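Section 5: Setting up the window carton

The Tradcombe sheet calls this a one-minute job. Allow longer.

1. Stand the carton on a flat surface and check the fold line in the board.

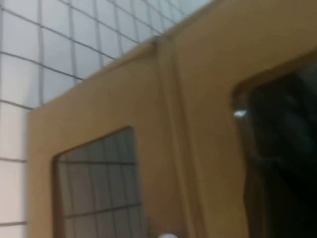
Fig. 1. Seam in the tan board, tiles behind.

2. Look inside before packing. Remove anything left in there. 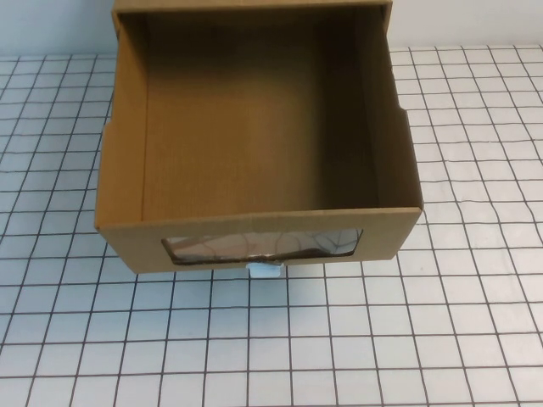 L. Hegyi
Packing guide editor

Note: "Crush-proof" is the seller's word. I wouldn't stack on it.

3. Turn the front toward you. Don't press on the windows. 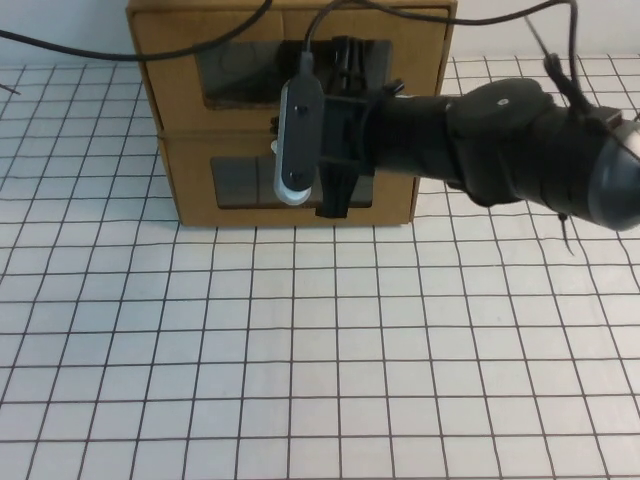 Fig. 2. Carton at the back of the grid, two windows in front.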